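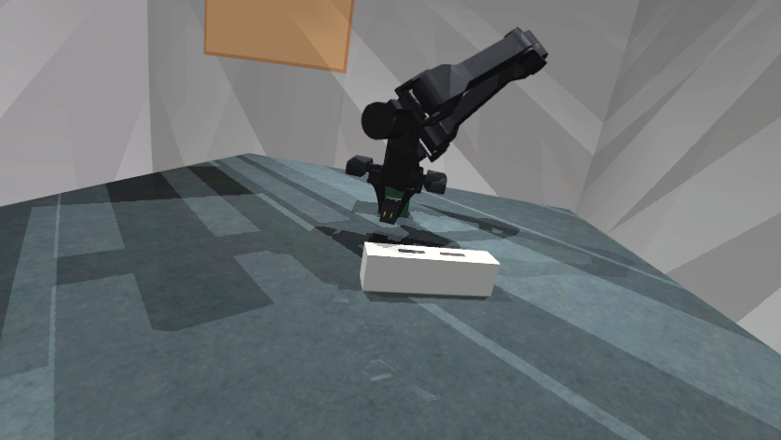
Rastodeo review, part two. I've had a license for the simulation package since 24th September and have now put enough hours into it to say something useful. Posts below in the order I hit things.

Setup first. Installer is a single archive, no account needed after activation. The arm model loads with joint limits already filled in. Mine matched the data sheet on every axis except the wrist roll, which was set too wide. Editable in a text file. Restart required.

The stock task set is called Grisum and is sold separately. It's mostly insertion and pick-and-place on a tabletop. You get the parts, the start poses and a scoring script. You don't get controllers. If you want a baseline to compare against, write one or buy the Figueiredo bundle, which I haven't.

Contact behavior. Default solver settings are too soft for anything with a narrow slot. A part pressed against an edge sinks in a little before it stops, and the scoring script will count that as seated. Halve the time step and raise the contact stiffness. It runs slower and the false passes go away.

I ran 709 insertion attempts overnight with the defaults and again with the stiffer settings. Same controller, same seeds. The success rate dropped on the second run. I trust the second run.

Gripper. Friction at the fingertips is one number for both fingers and all directions. Fine for a centered grasp. For an off-center grasp the part rotates in a way I have never seen on hardware. There's a torsional term in the config, commented out. Turn it on.

Visual randomization. Table textures, wall patterns and light position are reshuffled per episode. Good range, and the low end of the slider is mild enough to be usable for debugging. The high end produces table patterns busy enough that my edge detector locked onto the tabletop more often than the part.

Related: cast shadows are on by default and move with the light. Leave them on. I turned them off to save render time and the vision model I trained that way fell apart as soon as they came back.

What the randomizer doesn't touch: camera pose. It's fixed per task. You can script an offset through the Python interface, 5 lines or so of your own code, but a product at this price should have it in the menu.

Logging is good. Joint positions, commanded torques and contact forces in one file per episode, plain columns, time-stamped off the simulation clock. Replay from a log is exact as long as you keep the same build. Across builds it drifts. Note the build number in your file names.

Support. I reported the wrist limit and the soft contact defaults as 2 separate tickets. Marietjie Zwane answered both and sent a corrected limits file for the first. The second is listed as intended behavior, with a note in the manual planned for October.

Compared with Morkeck, which I used for the previous project: Morkeck has better contact out of the box and a much worse scene editor. Moving a fixture there means editing coordinates by hand and reloading. In Rastodeo you drag it and the start poses update with it.

Reply to a few messages: yes, it runs without a display. Yes, you can import your own meshes, but simplify the collision shapes first or the step rate collapses. No, I haven't tried two arms in one scene. The license tier I have is limited to one.

Current verdict: I'm renewing the base package. I'm not renewing Grisum, as the tasks are simple enough to rebuild from my own CAD and I want control over the slot tolerances anyway.

Config file with my contact and friction changes is linked in my profile. Tested on the current build only.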